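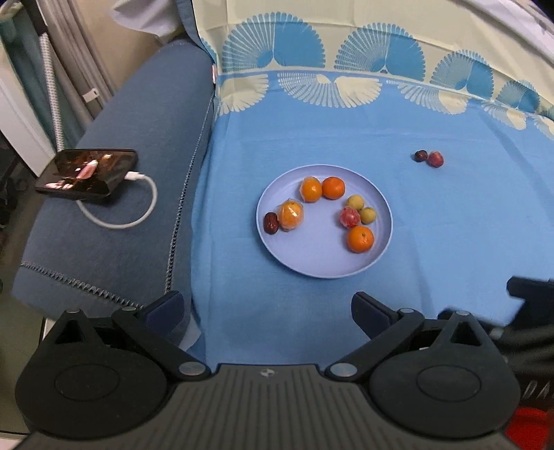 2月　午前の部
記入：アニタ・クルップ（Anitha Kurup）

朝8時に来て、ストーブをつけて、お茶をいれる前に果物を並べはじめてしまった。今日のテーマは前回の続きで「ラップをかけた果物と、かけない果物を同じ皿に置くとどう見えるか」。ついでに持ちのほうも見る。Magagulaの春の冊子に載せる保存のページが、まだ半分しか埋まっていないのです。焦ってます。

皿は薄い藤色の丸いやつにした。最初は白でいこうと思っていたんだけど、ノエミに「白だとみかんが強すぎる」と言われて、たしかに前回の試し刷りでは橙色ばかりが前に出ていた。藤色だとみかんの橙が落ちつくし、黄緑の実もちゃんと黄緑に見える。縁が少し立っているから、丸い実が転がり出ないのも助かる！

下に敷いたのは青い布。扇みたいな模様のところは淡い黄色の地で、そちらは上のほうに逃がして、皿は無地の青にのせた。模様の上に果物を置くと、ラップのしわと扇の細い線がけんかするんですよね。布の折りじわはアイロンをかけるか迷って、結局そのまま。影がやわらかいので、まあいいかと。

並べ方のメモ
・真ん中は空ける。果物は縁に沿ってぐるっと。
・みかんは離しすぎない。上のほうはふたつ、くっつけて置く。
・黄緑の小さい実は右側にまとめる。ばらすと急にさびしくなる。
・赤い実はラップのまま、黄緑のそばに。
・しわの寄った暗い赤茶の干した実は、左のみかんの脇。

この干した実、マンドラ（Naidoo）は「なつめ」と書き、アイルサは「デーツ」と書いていて、保存表の行が二つに分かれてしまっていた。袋を捨てたのは私です、すみません。今日のところは「干した実（暗赤）」で統一しておくので、買い出しの人は次から袋の表を切って、このノートに貼ってください。味見したマンドラの感想は「甘い」だけだった。もうちょっと何かほしい。

ラップのこと
みかんのラップは、ぴったり張らずにくしゃっと包んだほうがみかんらしさが残る気がする。ただし光を拾うと正面がぎらっと白くなって、肝心の皮が見えない。左のみかんがまさにそれ。赤い小さい実のほうは薄くきっちり包んであるので、反射があっても形はわかる。丸いものはきっちり、皮を見せたいものはゆるめ、と言いたいところだけど、まだ自信なし。

Drodelineの巻きは残りが少なくて、切るときに端が寄る。新しいのを出してから比べないと、ラップの差なのか私の手の差なのかわからない（たぶん手）。

重さは大きめのみかんだけ量った。包む前で114g。小さいのは量り忘れたので、午後に忘れずに。

ノエミの提案で、皿の外に少しこぼすのもやってみた。暗い色の実と赤っぽい実を、皿の右上のほうの布の上に並べて置く。これは思ったよりよかった。皿の中だけだと「保存の見本」っぽくてかたいのに、外に出ている実があると、誰かがこれからつまみそうな感じになる。冊子の表紙向きかもしれない。逆に本文のページでは全部皿に収めたい。表と見比べるときに、外の実が勘定に入るのかどうか読む人が迷うから。

ヘリット（Oosthuizen）は布の青が強いと言っている。もっと灰色に寄せた布がStatetineの箱にあるはず、とのこと。私はこの青が好きなので抵抗中。印刷に回すとどうせ沈むし、このくらい明るくて丁度いいと思うんだけどなあ。アイルサにも聞いたら「果物がおいしそうならどっちでも」と言われ、話はそこで流れた。

干した実をもうひとつ皿に入れるなら、手前寄りの、みかんの脇あたり。暗い色がひとつだけだと左端に目がいきっぱなしになるので、手前にも重しがあるとよい。赤い実も同じで、右寄りと手前側に分けると、ぐるっと目が回ってくれる。ただ、あまり手前を埋めると輪がふさがって、せっかくの藤色が見えなくなる。縁が見えているところは残すこと。
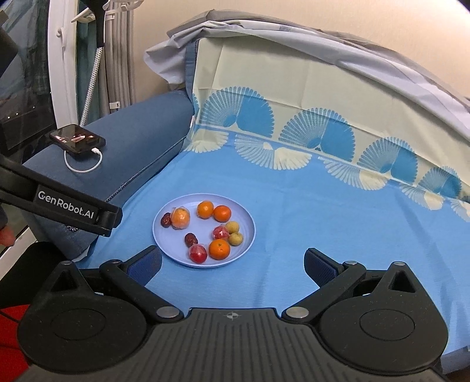
午後にやること
・小さいみかんを量る（今度こそ）。
・保存は3日ごとに見る。ラップありとなしを同じ棚に。窓際はだめ、前回は片側だけ温まって比べにならなかった。
・記録は皮の張り、におい、へたの色。へたは緑が残っているうちに一度書いておく。
・灰色の布で同じ並びを一回。ヘリットの顔を立てて。
・黄緑の実の名前を青果屋さんに聞く。表に「黄緑」としか書いていないのはさすがにまずい。

Traltiaへ送る原稿は、だいたい4ページになりそう。写真を大きくするなら文を削るしかなくて、削るとしたら私の前置きだな、とアイルサに笑われた。包み方の手順は残したいので、そこは明日の朝に相談させてください。

棚のことで一点。藤色の皿は洗ったら上の段ではなく、流しの横のかごに戻してください。上の段だと奥に入ってしまって、今朝も踏み台を出すはめになりました。布は洗わずに畳んで引き出しへ。みかんの汁がついたときだけ、私に声をかけてもらえれば持ち帰って洗います。

味見用のみかんは別に袋で置いてあるので、そちらからどうぞ。皿のは夕方まで食べないで！（マンドラ、読んでますか）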